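I stopped using the map on my phone for walking in January, mostly because the phone was old and died in the cold. I would be ten minutes from home with a black screen and no idea which way I had come. After the third time I bought a paper street map of Stultley from the gas station for 4 dollars and started carrying that.

I have lived in Stultley for six years and I did not know it. I knew the road to work, the road to the grocery store, and the road to my sister's. Everything else was a blue line I followed. If you had asked me whether the library was north or south of the post office I would have had to guess.

The paper map is not very good. It was printed before the bypass went in, and the fold runs right through the middle of downtown, so Chamoun Street is worn away for two blocks. I have inked it back in with a ballpoint. I also write on it when something is wrong, like a footpath that is fenced off now or a one-way street that has been switched.

What I do is look at the map before I leave the house, pick somewhere, and try to get there without taking it out of my pocket. I allow myself one look. In the first weeks I needed the one look almost every time. I got very lost behind the middle school, where all the streets are named after trees and curve back into each other. I came out on Larch twice.

Bezawit Worku, who I used to work with, told me to stop memorizing street names and memorize the order of things. Bank, then church, then the dip in the road, then left. She grew up giving directions that way and thinks street names are for mail. I was doubtful but it works better for me than lefts and rights did. She also told me to turn around every so often and look at where I came from, so it looks familiar on the way back. The same corner seen from the other side can be a completely different corner.

It works indoors too. I have a bad time in big buildings, hospitals especially, and I now do the same thing there. Pick out a few things in order, look back once, keep going. A picture on the wall, a door, the stairs.

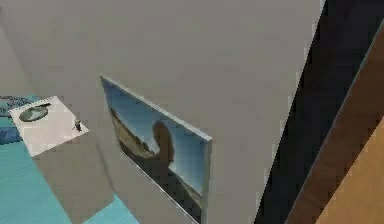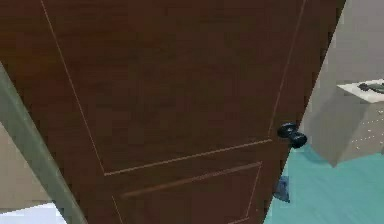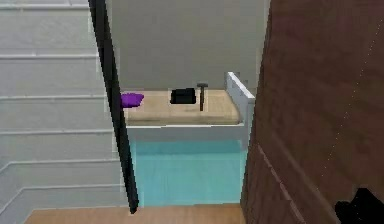
The other part I had to learn was distance. On a phone everything is minutes, and the minutes assume you are somebody who doesn't stop. I worked out my own. From my front door to the far side of the park is 3000 steps and takes me longer than it should, with the hill. Once I had that length in my head I could lay it against the map with my thumb and guess the rest. My thumb, tip to first joint, is one park.

I do make exceptions. If I have an appointment in a part of town I don't know, I look it up properly and write the turns on an index card. I'm also not going to try this while driving. Hala Mansour asked if I would do the drive up to Pumamton with her using only the paper map, and I said I would read it from the passenger seat if she did the driving. We missed the exit and had to go on to the next one, which cost us about 24 minutes. She was fine about it. The map of Pumamton itself is on the back of the county sheet and is the size of a playing card, so we parked and asked a man outside the bakery.

I've had a few useful results. I found a cut-through behind the tire place that gets me to the bus in half the time. I found out that the creek I cross on the way to work is the same creek that runs behind my building, which I should have known. I know where north is from most places in town now, though not behind the middle school.

The map is starting to come apart at the corners. I put clear tape on the back of the folds, and that made it stiff, so now it won't go in my coat pocket and has to go in the bag. If I get another one I'll tape it flat before the first fold. The gas station still has 2 of them on the rack by the register, same edition, no bypass.

Next I want to learn the east side past the rail line, where I have been maybe twice. The bus goes out there every half hour, so the plan is to ride to the last stop and walk back.

6 comments
Shared 11 times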